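Clolholm Victim Support Partnership
Progress Report to the Trukine Foundation
Reporting period: February through August
Submitted October 23, 2025

Prepared by Romana Machala, Program Manager

Purpose of the grant

The Foundation's award supports people in Clolholm and the Prondthorpe district who have reported an assault, a threat or an act of harassment to the police. Under the agreement, the Partnership provides a first contact after a report is filed, accompaniment to police interviews and court hearings, and small emergency payments for items such as new locks, transportation and replacement identity documents.

Activity during the period

The Partnership opened 152 cases between the start of February and the end of August. Most came by direct referral from the Prondthorpe police station, where an advocate now keeps a desk on weekday mornings. The remainder came from the hospital, from legal aid and from individuals who called the office line. Assault was the most frequent offense reported, followed by threats made by a neighbor or former partner.

Case records show that delay between the police report and our first call remains the principal reason a person declines further help. Referrals from the station are now sent at the end of each shift. Under the previous arrangement they were sent in a weekly batch, and several people had already moved or changed telephone numbers by the time an advocate tried to reach them.

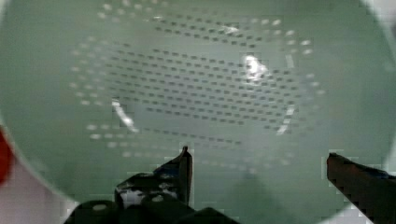 Referrals from the hospital still arrive on paper. A draft agreement for electronic transfer was sent to the hospital's legal office in August and is under review there. Until it is signed, an advocate collects the forms in person twice a week.

Court accompaniment

Advocates attended hearings at the Clolholm courthouse on behalf of clients who asked for someone to be present. The courthouse has agreed to let witnesses wait in a second-floor office, separate from the main corridor, when the accused is not in custody. The arrangement is informal and depends on the office being free. We have asked the court administrator for a written procedure and have not yet received one.

Postponed hearings continue to take up staff time. In several cases the client and advocate had already arrived when the postponement was announced. The clerk's office has added our duty telephone number to its notice list, but notices of late changes are not reaching us consistently.

Emergency payments

The ceiling for a single payment remains $2000. Only 2 payments reached that amount, both for clients who had to leave their homes at short notice. Lock replacement was the most common request. Repairs of this kind are carried out by Priedītis, a local contractor engaged under a fixed price list, and invoices are settled monthly. Each payment is approved by the program manager and one other signatory, and copies of receipts are held at the Clolholm office for inspection.

Staffing and training

The program is staffed by six advocates, including one hired in the spring with responsibility for the Prondthorpe desk. All have completed the required course on confidentiality and the handling of statements. A refresher on protection orders was postponed when the instructor became unavailable and will be held before the end of the year.

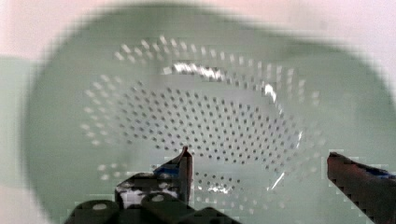
Does a person have to press charges in order to receive help from the program?

Help is available to anyone who has made a police report, whether or not a prosecution follows, and it continues if the case is closed without an arrest.

Difficulties and changes to the work plan

Coverage outside office hours is the main shortfall against the original plan. The evening telephone line was to open in June. It has been delayed by the need to agree on a call-out procedure with the police, and is now scheduled for the next reporting period. Funds set aside for it have not been spent, and we request the Foundation's consent to carry them forward.

Next period

The Partnership will open the evening line, complete the hospital agreement and seek a written procedure from the court on separate waiting space. A financial statement for the period is attached as Annex A. Questions on either document may be addressed to Ms. Machala at the Clolholm office.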